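Enow gets its head camera back in time for the bathrooms

The two-armed robot on trial at the Ferncombe hotel is working again, and it has a much better view of the sink. Hiyori Takeda and Minoru Onishi of Dretolent finished refitting its head camera on Saturday, and the first runs on the practice counter went so well that they stayed on until the kitchen closed.

Enow, as the machine is called, is being set up to do one part of a guest bathroom: the counter. That means wiping the stone, handling the glasses and cups, and putting fresh toothbrush packets in the amenity tray. It sounds like a small job until you look at what is on that counter. The tumblers are clear, the faucet is a mirror, the packets are shiny film and the marble is a swirl of black and white. For a robot that finds things by looking, it is a wonderfully mean test!

The old camera bracket had worked itself out of true. Takeda first spotted it in the logs, where Enow kept reaching a little short of the tray on its right and nudging the cups in front of it. "The arms were fine," she said. "The head was telling them a small lie." The new bracket, made by Radonjić, locks with 2 screws from below and can be taken off without disturbing the wiring in the neck.

Enow learns the job from people. Someone puts on a headset with a camera and does the counter with their own hands, and the recording shows the robot what each step looks like from above. Dretolent has 290 of these recordings so far, from 13 bathrooms, and wants 3,000 before the robot goes near an occupied floor.

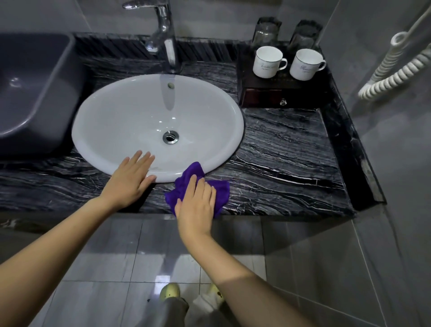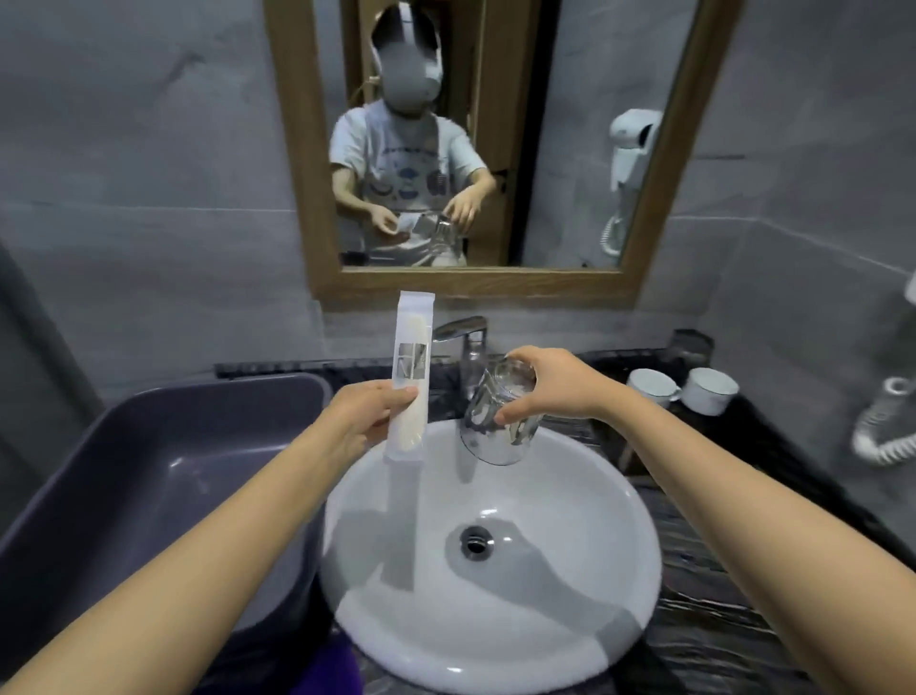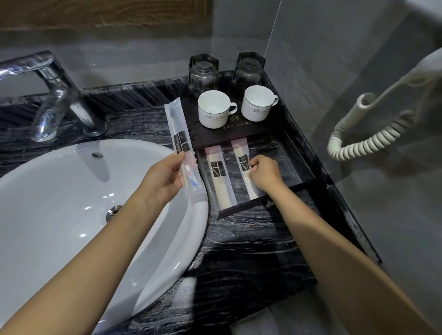

Counter work by hand. First: a cloth on the marble beside the sink. Second: a glass tumbler and a white packet held over the bowl. Third: a hand on one of the clear packets in the tray. Photos: Dretolent

With the bracket on, Onishi went through the full alignment. A printed checkerboard goes on the counter, each arm touches its corners in turn, and the software compares where the fingers are with where the camera thinks they are. He repeats it with the lights off over the mirror, then with all of them on. The glare is worse with them on, and that is the setting he now uses for the daily check.

The daily check is short. Wipe the lens with a dry cloth, look over the finger pads for cuts, run the checkerboard on one side only, then let Enow pick up a tumbler and set it down in the same spot. If the tumbler lands off its mark, the full alignment is done again before anything else.

The finger pads are next on the list. They pick up lint from the cleaning cloths and start to slip on film packets, and Onishi is trying a softer pad with a ridge along the tip — early runs look very promising. Takeda, meanwhile, wants more recordings with the packets lying crooked in the tray, the way they end up when a person is in a hurry.

The trial at the Ferncombe runs through May.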